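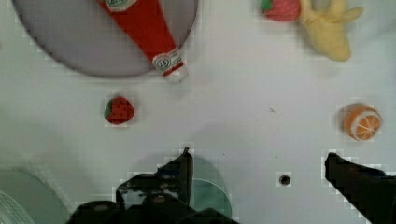
Re: [bench-arms] Left finger stops short on open

From: Raili Oksanen
To: bench-arms list
Date: October 9, 2022

Lucyna Bielecka wrote:
> Ours at Girnuvville has started dropping things again. It closes on the
> strawberry, lifts, then the left finger lets go by itself. No error in
> the log. Has anyone else had this since the September firmware?
> We run the Lustoda controller, same as you.

Yes, same here, and it is worse with the ketchup bottle. The strawberries are light and just fall on the table. The bottle went down neck first on Thursday and the arm carried on to the next pick with the fingers half shut. I hit the stop by hand.

What I have found so far:

The fault comes after 130 cycles or so of the motor warming up — never on a cold start. I ran 500 cycles with the fingers empty and got 12 drops in holding current, all on the left side. The right one is fine.

Opening wide is not affected. With both fingers apart over the bare part of the table the readings match to the last digit.

Swapping the cable did nothing. Going back to the old firmware cut it to 7 in the same test, so that is not the whole story either.

Please don't reach in to pick up a dropped toy while the program is running. The controller thinks it is still holding something and will move. Press the stop first.

Nowakowski has the spare motor and I will fit it on Tuesday. Lucyna, can you send me your current log, the raw one?

Raili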